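The woman who runs Clistelum, a two-person firm that resets holiday flats between guests, would like me to know that it isn't cleaning. Cleaning is a separate line on the invoice. What she sells is "the reset", and she charges up to £127 for it.

I had my doubts, and said so. Is this tidying with a longer name?

"People always ask that," she says. "Then they try turning a room round before the three o'clock check-in." 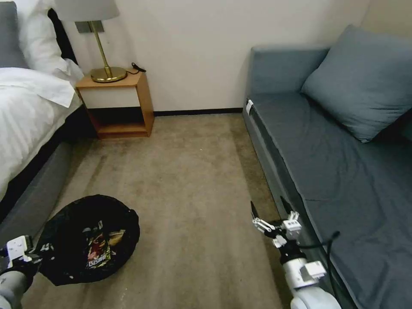 2 min read

The bedroom we're discussing has a bed, a sofa bed and a strip of carpet between the two. A round black bag sits open on the floor with snack wrappers in it. "Rubbish first, always," she says. "If you start with the bedding you end up doing it twice."

I put it to her that my mother knew this and never sent a bill.

"Your mother didn't have Naidoo on the phone," she says. Naidoo is the letting agency that sends her most of her work, and its checklist runs to 800 words. I've read it. A good part concerns pillows.

She is less convincing on the Sundetti method, a course she took in February, which divides a room into "zones of rest". Pressed on what it changed, she thinks for a while. "I look at the bedside table last now. I used to do it first." And does that help? "I think so – it's hard to prove."
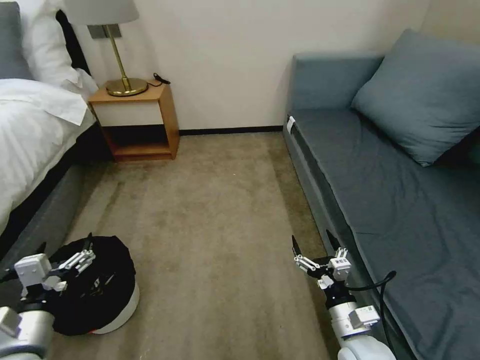
The nightstand and lamp, with the lower shelf left clear.

She wants that shelf kept bare. "Put a basket in there and it fills up with receipts and hair grips." On this I'm with her. I'm less sure about the sofa bed, which she insists guests like. Her evidence is 2,000 reviews on Tanico, the booking site, though she admits she hasn't read them all.

"I read the bad ones," she says. "They're mostly about parking."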